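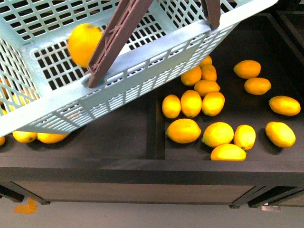
Wann sollte man mit der Budgetplanung für einen Kommissionierroboter im Obst- und Gemüsebereich anfangen?
Bevor das Angebot auf dem Tisch liegt. Wer erst danach rechnet, rechnet erfahrungsgemäß so lange, bis das Angebot passt.

Kapitel 2: Beschaffung und Kostenplanung

Dieses Kapitel richtet sich an Marktleitungen und Einkauf. Technikerinnen und Techniker dürfen mitlesen, sollten sich aber auf Zahlen gefasst machen, die nicht von ihnen stammen.

2.1 Bedarf ermitteln

1. Gehen Sie die Abteilung zu einer ruhigen Uhrzeit ab, am besten vor 7 Uhr. Notieren Sie, welche Ware lose liegt und welche verpackt ist. Für den Anfang eignet sich lose Ware, die eine gewisse Rücksichtslosigkeit verzeiht. Zitronen zum Beispiel. Himbeeren stehen nicht im Lieferumfang dieses Optimismus.

2. Messen Sie Tiefe und Höhe der Auslagen, auch die Höhe der vorderen Leiste. Der Arm muss darüber hinweg und wieder zurück, und zwar mit Ware.

3. Legen Sie fest, in welche Behälter gepackt wird. Einkaufskörbe mit Bügeln sind zulässig. Tragen Sie jede Korbform in Formblatt B ein, auch die alten, die angeblich längst ausgemustert sind.

Hinweis: Bügel, die in die Korböffnung ragen, kosten Greifzeit. Planen Sie für die Erprobung jeder weiteren Korbform einen halben Tag ein.

2.2 Budget aufstellen

4. Trennen Sie Anschaffung und Betrieb. Der Amov-Grundträger und der Arm gehören zur Anschaffung, Greiferfinger, Reinigung und Softwarepflege zum Betrieb. Die Schulung gehört erstaunlich oft zu niemandem - tragen Sie sie trotzdem ein.

5. Setzen Sie für Verschleißteile 800 Euro pro Jahr und Greifer an. Bei Zitrusware kommen die Fingerauflagen zuerst dran.

6. Rechnen Sie mit 30 Tagen Probebetrieb, in denen die Abteilung normal besetzt bleibt. Die eingesparten Stunden aus der Präsentation beginnen frühestens danach.

Achtung: Bestellen Sie den Arm nicht vor der Bodenprüfung. Unebenheiten und herumliegende Kleinteile gehören ins Prüfprotokoll. Nachträgliches Ausgleichen des Bodens ist nicht Teil der Gewährleistung von Trosent.

2.3 Angebote vergleichen

7. Holen Sie mindestens zwei Angebote ein und verlangen Sie in beiden dieselbe Aufgabe: gleiche Ware, gleiche Auslage, gleicher Korb. Ein Video aus einer fremden Halle zählt nicht als Vergleich.

8. Lassen Sie sich Lieferzeiten für Ersatzteile schriftlich geben. »Kurzfristig« ist keine Lieferzeit.

9. Senden Sie Formblatt B und das Prüfprotokoll an die Projektberatung, zu Händen Aroha Tipoki. Bestellungen für das laufende Jahr müssen bis Ende November eingehen. Fragen zur Finanzierung beantwortet Themba Zulu, Fragen zum Rabatt ebenfalls, nur kürzer.

Weiter mit Kapitel 3: Stellfläche und Stromanschluss.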